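I get asked how I keep a wipe-clean tablecloth looking decent, so I'm writing it down once and then I'm going to lie down.

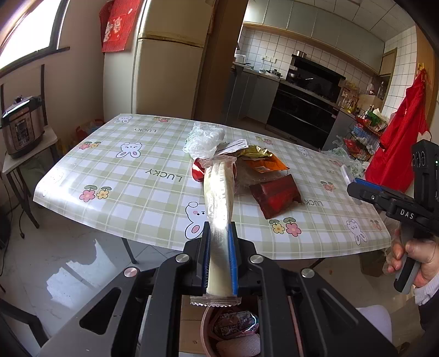 Pukanness, 28 June 2025

First, shake it outside. Then mix a squirt of dish soap into warm water (skip the scrub powder, it eats the print!) and wipe from the middle out. Sticky spots get a damp rag laid on top for 16 minutes. Go make coffee. 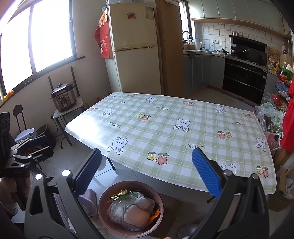

Green check, rabbits and flowers.

For fold lines, my neighbor Judite Prata swears by a hair dryer on low, and she's right. Keep it moving and smooth the crease with your palm as you go. 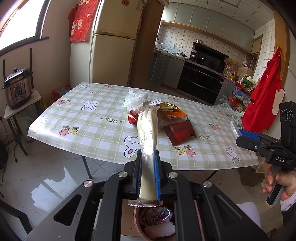 Once it's flat, dry both sides with an old towel, and roll it up on a cardboard tube if you're putting it away. Mine lives behind the pantry door until July.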